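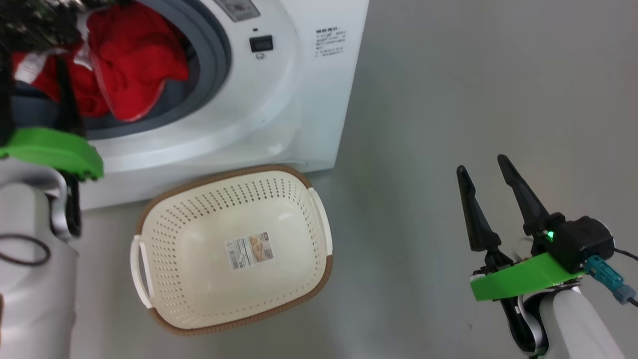 **Front-loading washing machine**

A front-loading washing machine, or front loader, is a machine for washing clothes in which the drum turns on a horizontal or slightly tilted axis. Clothes go in through a round door on the front panel. The type is common in apartments, where the flat top can serve as a shelf or fit under a counter.

## Drum and door seal

The drum is a metal cylinder with holes that let water pass between it and the outer tub. Paddles inside lift the laundry and drop it back into the water, so a front loader needs less water than a top loader with a central agitator.

A rubber gasket, also called a door seal or boot, joins the tub to the door opening. It keeps water in while the machine runs. Small items such as socks and scarves can catch in its folds, and the lower part holds lint and leftover water. Most manuals advise wiping it after use and leaving the door ajar. 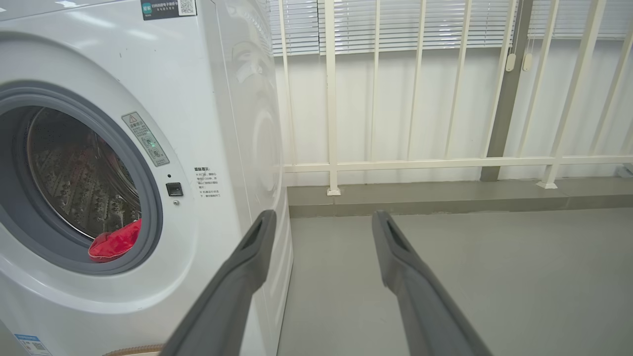

*Red cloth at the lower edge of the door opening, with the gray gasket and the perforated drum.*

## Controls

Programs are chosen with a knob, buttons or a touch panel. Typical choices are cotton, synthetics, wool and a quick wash. Spin speed and temperature can often be set separately. The door locks when a program starts and is released after the water has drained. 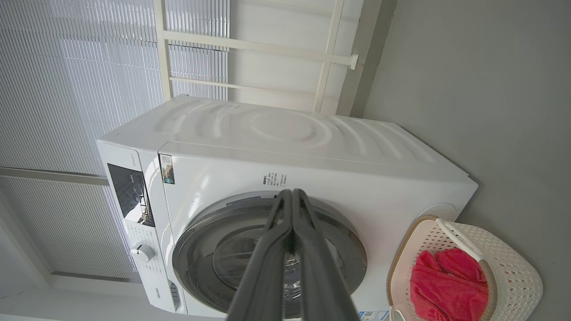
*Hisense front loader with a round program knob, a black display strip and a silver-gray door ring.*

## Loading and unloading

Laundry is sorted by color and fabric before washing. New red items may lose dye and are washed apart from whites. The drum is filled loosely, with a hand's width left at the top.

For unloading, a basket is set on the floor below the door. Plastic baskets with small holes let air reach damp clothes, and molded handles at the short ends make them easier to carry. Large pieces are pulled out first, and the seal is checked for anything left behind.

## See also

- Clothes dryer
- Laundry basket
- Laundry symbol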